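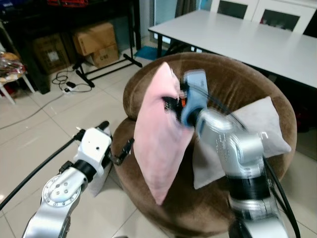
1/ Téléopération bimanuelle, tâche « coussins sur fauteuil »

Imprimer | Envoyer par e-mail

Fil technique pour ceux qui m'ont demandé le détail du protocole Odari. Un opérateur, deux bras, un fauteuil rond marron, des coussins à poser contre le dossier. Chaque démonstration est enregistrée en entier : positions articulaires, ouverture des pinces, flux de la caméra de tête.

2/ Consigne donnée à l'opérateur : saisir par un coin, soulever, amener au-dessus de l'assise, poser. Pas de lancer. La prise par le coin laisse pendre le coussin, donc l'orientation finale dépend surtout de la vitesse d'approche. Habibur Majumder préfère une prise au milieu du bord. On a gardé les deux dans le jeu de données, avec une étiquette distincte.

3/ Latence maître-esclave mesurée en décembre : 49 ms. Acceptable pour du textile. Pour de l'insertion, non.

4/ Le tissu pose deux problèmes classiques. Pas de retour d'effort exploitable sur une matière qui s'écrase, et une silhouette qui change à chaque saisie. L'opérateur compense à l'œil. La politique apprise doit faire pareil, avec la même vue et rien de plus.

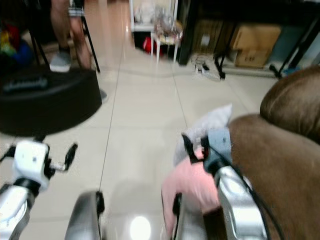

5/ Saisie multiple

Quand deux textiles se retrouvent dans la même pince, on ne coupe pas l'enregistrement. L'opérateur termine ou repose, au choix, et l'épisode est annoté « multi ». Lutfa Abeysekara relit ces épisodes à part - c'est la catégorie où les annotateurs sont le moins d'accord entre eux.

6/ Volume actuel : 3 803 épisodes, dont 300 réservés à l'évaluation. Séparation par opérateur et non par tirage aléatoire. Avec un tirage aléatoire, on retrouve les tics de la même personne des deux côtés et les scores montent pour de mauvaises raisons.

7/ Question de Nusrat Sultana : pourquoi ne pas guider les bras à la main ? Essayé chez Zurodska. Le démonstrateur entre dans le champ de la caméra, masque l'objet et finit par pousser le bras là où la pince ne peut pas fermer. Je garde le guidage manuel pour des trajectoires courtes sans vision.

8/ Point souvent négligé : le second bras. S'il ne fait rien, il faut quand même lui donner une posture d'attente cohérente.

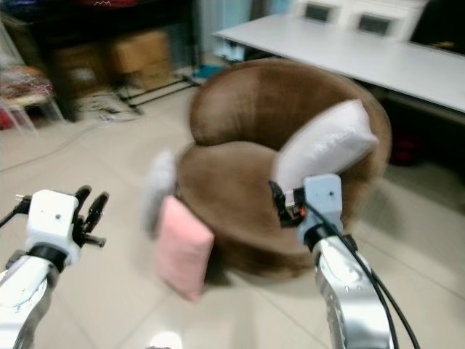

Sinon le modèle apprend une dérive lente de ce côté, visible au bout de 200 pas de contrôle. Notre règle : pince ouverte, avant-bras dégagé de l'assise, reprise seulement quand l'autre main a fini son contact.

9/ Reste à faire : normaliser les vitesses entre opérateurs, revoir le seuil de fermeture des pinces, écrire la doc d'annotation. Sumaiya Seneviratne s'occupe du deuxième point.

Imprimer | Envoyer par e-mail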